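Chapter 4
Packaging and the Cost of Empty Space

After reading this chapter you should be able to:
explain the difference between primary, secondary and transport packaging
calculate the volumetric weight of a parcel
discuss why a small company may prefer few box sizes to many
describe how returned goods change the choice of a package

4.1 A case to begin with

In November the mail-order company Leris, which sells ceramic lamps and small kitchen goods, received a letter from its carrier. The letter was short. From the next contract period, all parcels would be charged either by their real weight or by their volumetric weight, and always by the higher of the two. Inese Sepp, at that time the head of the warehouse, put the letter in a folder and did not think much of it. The goods of Leris were heavy, so she believed that the real weight would always be the higher.

The first invoice under the new contract showed that she was wrong. Of 1,130 parcels sent in that period, more than 172 were charged by volume. Most of them contained one lampshade, or one tea strainer and a large quantity of crumpled paper. The company was paying for the transport of air.

We will return to Leris several times in this chapter, for the reason that its problem is a very common one. The buying department had chosen the boxes by their purchase price. The warehouse had chosen, for each order, the box that was nearest to the hand. The customers had made no complaint. Each of these decisions was reasonable when we look at it alone, and the cost became visible only on the invoice of a third party.

4.2 Three levels of packaging

In the literature it is usual to speak of three levels. Primary packaging touches the product itself: the jar around the jam, the tube around the toothpaste. Secondary packaging groups or protects the primary packages and is often what the buyer sees on the shelf. Transport packaging, which some authors call tertiary, has the task to bring the goods undamaged from one place to another.

In mail order the borders between the levels are not so sharp. When a book is sent in a cardboard envelope, there is only one package, and it must do the work of all three. When a lamp is sent in its printed shop box, inside a second plain box, the printed one has hardly any work left – the customer has already bought the lamp and does not need to be persuaded. It is useful to ask of every layer what would happen if we took it away.
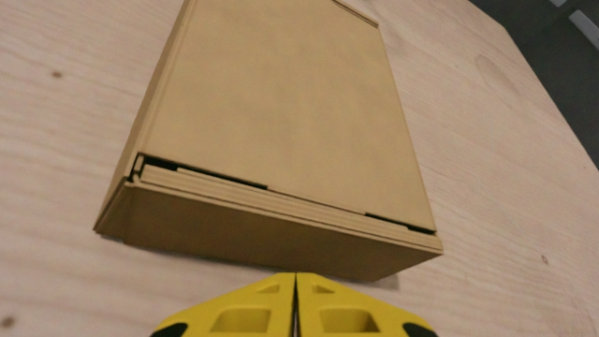
Figure 4.1 A plain, closed cardboard box without print or label.

The plain box has remained popular for good reasons. It can be delivered flat, it takes little room in the store, and it can be used for almost any product. Its weakness is that it comes in fixed sizes. A warehouse with three sizes will send much air; a warehouse with 13 sizes will send less, but the packers will need more time to find the right one, and some sizes will run out while others collect dust.

4.3 Volumetric weight

Volumetric weight is found by multiplying the length, the width and the height of the parcel in centimetres, and dividing the result by a number given in the contract. This number is called the divisor. A lower divisor is worse for the sender. Students often forget that the outer measures of the box must be used, not the inner ones, and that a box which bulges is measured at its widest point.

Kobina Kpodo, who studied the packing tables of the wholesaler Brandance, found that the packers nearly always chose one size too large. When he asked them, they answered that a box which is too small must be opened and packed again, while a box which is too large can be filled. They were measured by the number of parcels per hour, so their choice was a logical one. We shall see in section 4.5 how Brandance changed this measure and what difficulties followed.

Questions for discussion

1. Which department at Leris should have read the letter of the carrier, and what should it have done?
2. Find a parcel that was recently delivered to your home or workplace. Measure it and calculate its volumetric weight with a divisor of 5,000. Compare it with the real weight.
3. Is it always a mistake to send air? Think of glass, of cakes and of musical instruments.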